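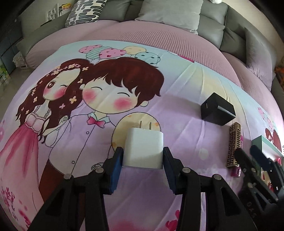

Figure 2. Gripper holding a white power adapter by its two sides, with the prongs facing up.

4.2 Contract awards and the supply of small works

The award notices were grouped by value and by the type of work named in the notice title. Large infrastructure contracts are treated separately in Section 5, as a single award can move the monthly total by more than all the small works put together. This section deals with the remainder, which we call small works: repairs, fit-outs, electrical renewals, extensions and minor site works let by public bodies and housing associations in Tramham and Irport.

After duplicates and withdrawn notices were removed, 2,232 small works awards remained. Notices that gave a price range were entered at the lower figure. Where a notice covered several lots, each lot was counted as its own award if it had its own contractor, and the lots were otherwise combined. This follows the practice used in the Agarwal index and allows a direct comparison with it.

The two towns differ less in the number of awards than in how the awards are spread over the year. In Tramham the awards come in two clear groups, one shortly before the summer school break and one near the close of the budget year. Irport shows a flatter pattern, with a dip in August and a slow recovery after it. Part of the difference comes from the way the work is bought. Irport places most repair and electrical jobs under a standing framework, so orders can go out at any time once the framework is in place. Tramham still seeks prices job by job for much of the same work, and its notices bunch up when departments are pressed to commit what is left of their budgets.

The bunching has an effect on price. For electrical renewals, bids received in Tramham during the busy periods were higher than bids for similar jobs at other times, and fewer firms took part. We looked at whether the busy-period jobs were simply harder or larger. Matching on floor area, building age and type of work reduced the gap but did not close it. After matching, bids in the busy periods were still about 11 percent higher. No such gap was found in Irport, although the number of framework orders in any one month is small and a modest effect could be missed.

Firm size also matters. The smaller contractors in the sample tend to work within a short drive of their yard and can carry only a few jobs at once. When many notices appear together they bid on some and leave the rest, and the larger firms then face less competition on what remains. The Jekau survey of building trades reported the same behavior among roofing and plumbing firms, and our records suggest that it holds for electrical firms as well. We did not have staffing records for the contractors and so could not test this directly.

Award value is a weak guide to the amount of work done on site in the same month. The delay between award and start was short for repairs and much longer for extensions, where permits and design changes often held things up. For this reason the rolling averages used elsewhere in the paper should be read as a measure of orders placed. They say little about output until the delay is taken into account, and we return to this in Section 6.

Two limits of the data should be kept in mind. Jobs below the notice threshold are missing, and the threshold was raised in Irport partway through the study period — the later Irport totals are therefore slightly low compared with the earlier ones. We tested the main results on awards above the higher threshold only, and the seasonal patterns were unchanged. The second limit is that the notices record the price at award. Later variations are seldom published, and the final cost of a job may differ a good deal from the figure used here, especially for work in older buildings, where faults are often found once walls and ceilings are opened.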